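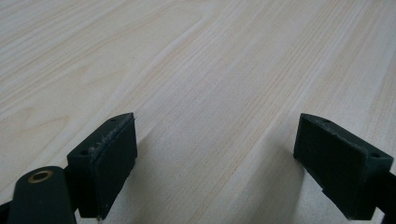
Keeping a hand gripper honest: a morning at the Pumwood bench

Posted in: Workshop Visits, Grippers & Tooling

The technician who looks after the hand grippers at Pumwood had already put the kettle on when I got to Flerneck, and had already apologized twice for the stairs, which are steep and turn in the wrong place. I had come to talk about one tool in particular. They have several of the hand-held kind, where a person squeezes the handle and two fingers close on whatever is being picked up, but this is the one that has been in use longest, and I wanted to know what it takes to keep an old one working as well as a new one.

"It takes a clear table and a bit of patience," she told me, pouring. "People expect me to say software. I hardly touch the software. I spend my mornings on the fingers and the joints, because if those are off then everything the person does with it is off too, and you only find out weeks later when you go through the recordings."

She likes to check it on bare pale wood, with the fingers spread wide apart. They are so dark a green that I took them for black at first (she was quite firm with me about this, it is green), and against a light surface the outline is easy to read. She bends down, shuts one eye and looks along the tops. The two tips should come up level with each other as she sees them from her stool, and if one side is lagging she goes looking for the cause at the joints before she even thinks about the finger itself.

"It's nearly always a joint. You get a tiny amount of play at a pivot and it turns into a lot by the time you reach the tip. I used to start at the tip and file things, would you believe. I ruined a perfectly good pair that way, my first winter here."

The pivots are her favorite subject, and I was glad I had let her get to them by herself. There is a little brass-colored ring set into the rounded end of the linkage arm, and she told me it earns its keep more than anything else on the tool. The early version had the pin running straight in the plastic, and the hole slowly went oval. Now there is a bushing, and she looks after it by taking the pin out, wiping everything with a dry cloth, and putting it back together with the smallest smear of grease she can manage.

"Smaller than that," she said, when I held up a finger to show what I imagined. "Much smaller! If you can see it, you've used too much. It creeps out, it picks up dust, and then you've made yourself a grinding paste and you've got it right where you don't want it. I've had one come back to me that felt like it was full of sand, and it was only somebody being kind with the grease."

I asked how often she does it. The Pumwood rule used to be once a month, whether a tool had been out or sitting in a drawer, and she didn't care for that. These days she goes by use. The log for this one showed 158 hours when I visited, and she services the pivots every 36, which she arrived at by starting at 100 and coming down until she stopped being surprised by what she found. She keeps the log on paper, in pencil, on a clipboard with a corner missing, and she would not hear a word about spreadsheets.

From there we went on to the fingers, and I did ask about the scuffing, because you can't miss it once you have noticed. There is a whitish patch on the left one, along the corner where the top edge meets the pad, and I had assumed it was a reason to throw the part away.

"Oh no, that stays. That's only the skin of it. What I do is put my thumbnail over it and feel for an edge. If my nail catches, I'll take it down with fine paper, very lightly, just until it doesn't catch. If it doesn't catch I leave it alone. I'm much more bothered by the face of the pad, that's the bit that does the holding, and people never look at it because it's on the inside."

Pads get wiped with a cloth that is barely damp and then left open to the air for 30 minutes before anyone is allowed to squeeze the handle. She admitted the time was chosen to match her coffee break. Then she closes the fingers on a strip of ordinary paper and tugs at one end, then at the other. The pull should feel the same at the top of the pads as it does lower down. If the paper slides out easily at one end, the faces aren't meeting square, and she loosens the finger screws, closes the tool gently so the pads find each other, and tightens up again with the fingers still shut.

There are two small screw holes along the top edge of each finger, and she has opinions about those too. She goes back and forth between the two as she tightens, a quarter turn at a time, and she does it by hand with a short driver. A power driver once came up those stairs and was sent straight back down. "Plastic will forgive you a few times," she said. "Then one day the screw just goes round and round and you've got a finger that wobbles, and it will pick the middle of somebody's session to do it."

I wondered whether it wouldn't be simpler to replace the fingers every so often and be done with it. She thought about this for quite a while, long enough that I drank most of my tea. They do keep spare pairs, ordered through Ultetti, and a new pair goes on when an old one has cracked or when the pads can't be brought square any longer. What she doesn't like is changing only one. A fresh finger facing a worn one never sits quite right in her experience, and the person holding the tool starts making up for it with the wrist without knowing they are doing it. So they go on as a pair and they come off as a pair, and she writes the pair number inside the lid of the case.

The last thing she does is the part I enjoyed most, because there is no measuring in it at all. She holds the tool close to her ear and opens and closes it, slowly, ten or twelve times. She is listening for a click at the wide end of the travel. A faint one means the stop wants looking at, and a dry scratchy sound all the way along means she has missed some dust and has to start the pivots again. The morning I was there it was quiet, so she pulled the clipboard over, wrote the date in pencil and asked me if I would like to have a go with the paper strip myself.

I did, and I tore it. She gave me another piece. We stayed at the bench until well past noon, mostly talking about whether the next set ought to be printed in a lighter color so that wear is harder to see (my idea) or easier to see (hers, and she is the one who has to do the work), and I very nearly missed my bus back.

Comments (4)

benchrat: The paper strip trick is great. We do the same with a thin plastic bag for grippers that handle light stuff, it shows up a gap even sooner.

Marrowfield: Does she use thread lock on the finger screws? Ours back out after a few weeks and I'm scared to put anything on the plastic.

Author reply: I asked! She doesn't. Some kinds can make certain plastics brittle, so she just checks the screws each time the tool is on the bench.

oldgreasegun: "Somebody being kind with the grease" -- I feel seen. Going to go clean mine out now.

Contact us | Copyright, all rights reserved | Back to top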